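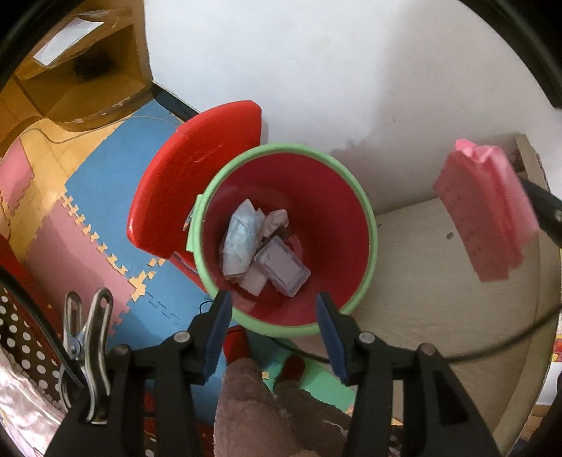 July, playroom waste sorting, second entry. The sorting problem at Wallisdale is now mostly a small-item problem. Large things get carried out to the hall bins by whoever notices them. Tissues, folded paper and small plastic go into whichever container is nearest, and in the playroom that is the red bin with the green rim. Contents at this check: crumpled tissue or paper in light blue and white, a folded piece of white paper, and a lavender plastic box with a raised lid. The box is the only item in there that belongs in a different stream. It also takes up more of the bin than its weight would suggest, as the interior tapers to a small floor and anything rigid comes to rest at a tilt.

Notes on the bin itself. Hinged lid, opens to upright. The glossy interior wipes clean with a damp cloth and no detergent. Paper does not cling to it. The taper is a nuisance for liners: a standard straight-sided bag bunches at the bottom and loses usable depth. Tried the bin without a liner for the first half of the month. No complaint, provided food is kept out of it. Food is not always kept out of it.

Scale readings, bin contents only, emptied into the tared tray at 16:00:
- Unlined, paper and tissue only: 80 g
- Unlined, mixed, including rigid plastic: 800 g. This one included a jar of dried-up paint and should not be used for any average.

I have kept the second figure in the log so that the gap in the plot makes sense later.

Position. The bin stands by the white wall near the edge of the foam mat. The wall has darker smudges low down, and I want to know whether they come from the lid. Opened the lid slowly by hand and could not get it to touch the paint. Opened it fast, same result. Moved the bin 15 cm closer and it touched. So the lid is a possible cause if the bin wanders, and it does wander when the floor is swept. Put two strips of masking tape on the floor to mark the base. Check at the next cleaning whether the bin is still inside them.

Mat. Crumbs and paper scraps collect in the interlocking teeth between tiles. Sweeping across the seam leaves them there; sweeping along it gets most of them. Lifting the tiles is the only complete method and takes longer than the rest of the room together. Proposed interval for lifting: once a month. The Hullska brush is too stiff for foam and should stay in the workshop.

Second container. Bralla sell a stacking tub that would fit next to the shelf unit and could take plastic only. Against: one more thing on the floor. For: the lavender box would have had somewhere to go. Would rather test with a cardboard carton first, labeled on the side facing the room, before ordering anything. Lévesque building tried colored labels on the lids and found they could not be read once the lids were up.

To do:
- carton in place, label in large print
- repeat paper-only weight, same time of day
- wash the smudged part of the wall and leave it alone until the next entry
- find a round-bottomed liner or give up on liners

Filed under: Housekeeping / Rooms / Waste and recycling

Comments (3)

tray_scale: Is the 80 g with or without the tissues from the sink side? We had those in a separate bag last time.

Reply from author: Without. Sink side is still logged on its own sheet.

benchtwo: For the liner, fold the bottom corners of a straight bag under and tape them before it goes in. Works in the tapered bin in our corridor.

Recent entries
Playroom waste sorting, first entry
Foam mat: washing and drying times
Shelf labels, Lévesque building
Brush comparison, hard and soft floors
Paint jar disposal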